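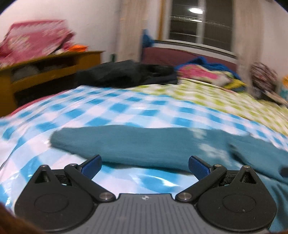
Pivot screws on hand tools, clamps and folding hardware loosen through repeated reversal of load. Each opening and closing stroke drags the head a small amount by friction, and after enough cycles the preload is gone. The joint then rocks, the hole wears oval, and a new screw will not restore it. Where linkage arms are paired left and right, as with the black arms and silver pivots shown, service both sides in the same session. A pair adjusted on different days tends to close off centre.

Adjusting a pivot
Work the joint through full travel and feel for side play at the tip. Back the screw out completely and wipe the thread with methylated spirits. Check the shank for a bright step where the arm bears on it. A step you can catch with a fingernail means the screw is replaced. Grease the shank only, keeping the thread dry. Apply one small drop of medium-strength threadlocker to the last 3 mm of thread, drive the screw home until it seats, then back off until the arm swings under its own weight without rattle. Leave overnight before use.

Screwdriver fit
Most damaged heads come from a worn or undersized driver. The tip should fill the recess with no rocking. Discard drivers with rounded corners, or keep them for opening paint tins.

Washers
Nylon washers suit light indoor work. In a shed that gets over 300 openings a week on one door, use bronze. Volodymyr Dovhaniuk at the Gostcombe workshop fits a wave washer under the head on gate latches and reports less re-tightening through summer. Colour is no guide to the grade of a plated washer.

Storage
Keep screws removed from a paired mechanism in separate labelled tins, left and right. Aluminium bodies should not sit in contact with damp steel wool.

Penetrating oil is not a lubricant. Wipe it off and re-grease.

Revised December 12, 2022, R. Tambunan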